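Prumdale Hall supply meeting, Nov 1, 2020

Hi all, my notes as promised (I type the way I talk, sorry!). There were 5 of us, and Chaiwat Nakpan ran things.

We started with the September bill from Barta, which came to $174. Chaiwat thought that was high, I thought it was fine, and we agreed to pay it and move on.

Then markers, which took up half the meeting! I'd love to keep the blue ones with the white barrel – they're easy to spot in a drawer, and the cap tells you the color right away.

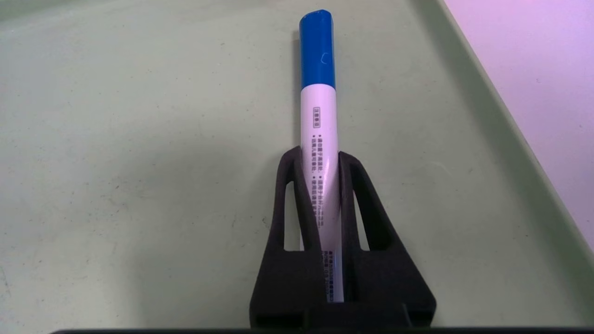

Chaiwat would like black as well, for the big board upstairs, and I said okay as long as we don't drop blue. We're ordering 23 in all, and I'll split the colors once I've looked through the cupboard. Please put caps back on until they click, folks!

Erasers: held over, we ran out of time.

The key for the upstairs cupboard is still missing. Check your coat pockets, please.

Next meeting is in the small room, and I'm bringing the coffee.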